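Tasby home arm, bed-making add-on – review after a month or so

Three stars. Might go to four if they fix the corners.

Bought the Tasby for the washing up, like most people on here I think. Added the linen pack in September when it came down in price. 800 for the arm and the base, linen pack on top of that, and no I'm not telling you what the delivery was. Two boxes, one of them very heavy. Get someone to help you up the stairs with it.

Set up was fine. Bit fiddly. The leaflet says 14 steps and it's more if you count the app wanting an update halfway through. Clamp is solid. Cable is too short, you will want an extension lead.

Right, what it can do. Towels – good. Flat things off a pile, folded in half and half again, stacked. Slow but I don't care, I'm not in the room. Pillowcases it manages if you hold the open end for it, so what's the point. Socks, don't bother. It picks up one and goes looking for the other one for ever.

Cups into the cupboard, very good. Plates good. Cutlery so-so, it drops teaspoons. Wiping the table is fine if there's nothing on the table.

Beds are where it falls down. Fitted sheet takes it 9 minutes on a single and it got all four corners on twice out of 8 goes. It does three and then the last one pings the first one off, same as when I do it, except I swear and start again and it just stops and sends me a mesage. If your bed has a big headboard it's worse. It can't get down the gap at all, so the top end gets left all rucked up. A plain divan pulled out from the wall is the best you'll get out of it.

Tried the Skurine at a friend's for comparison. Quicker hands, stupid with it. Grabs the sheet and the mattress cover together and pulls the lot. Good at shirts though, credit where due. I've not tried the Obradović, far too dear for me, but the people who have one seem to use it for packing orders more than anything at home. In a workshop I can see it. Same box, same shelf, same height every time. A house isnt like that, mine anyway.

What I would say is the gripping is nearly there now. Two years back none of these could hold cloth without dropping it or chewing it. Mine hasn't marked a thing so far. It's the knowing what to do next that's missing – where the corner has gone, which way is long, is that a crease or is that the edge. A bed looks easy. Big flat thing. Then you try telling a machine where to pull.

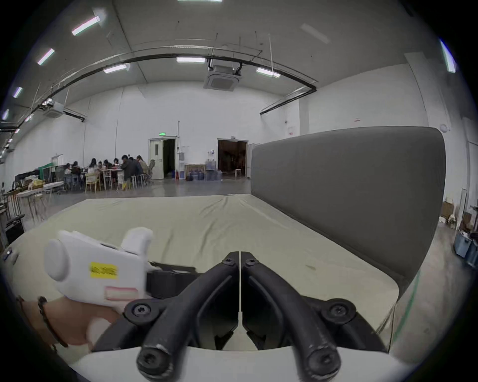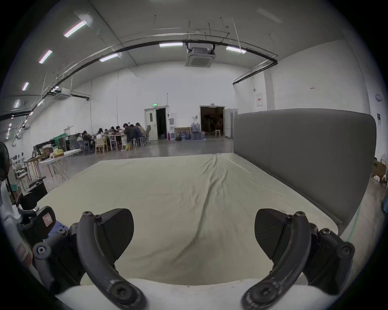
Tall padded headboard both times, and creases in the sheet. Not a job I'd trust mine with yet.

Is it worth buying the linen pack if I mainly want the beds done?

I'd wait. Get the arm on its own for the kitchen, do the beds yourself, and look again when Nendska bring theirs out or Tasby sort the corners. If you've got a mountain of towels every week then fine, get it now.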